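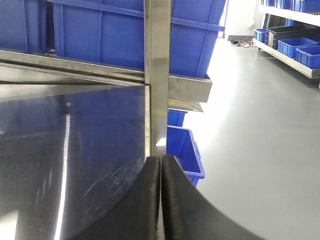 *Blue crate up top, stainless below, scratches included.*

## Living with stainless

Fine scratches and swirls in a polished panel are there for good. I've tried the pastes. Mine now has very shiny swirls.

- Wipe with the grain on brushed posts. A mirror finish has no grain, so go top to bottom and hope.
- Dish soap, warm water, 2 cloths: one wet, one dry. Skip the green scouring pad, however brave you feel.
- Lift plastic crates off the shelf. Dragging collects grit, and the grit does its own artwork.
- Dry the rails underneath too. Mercedes Paucar checks mine with a finger.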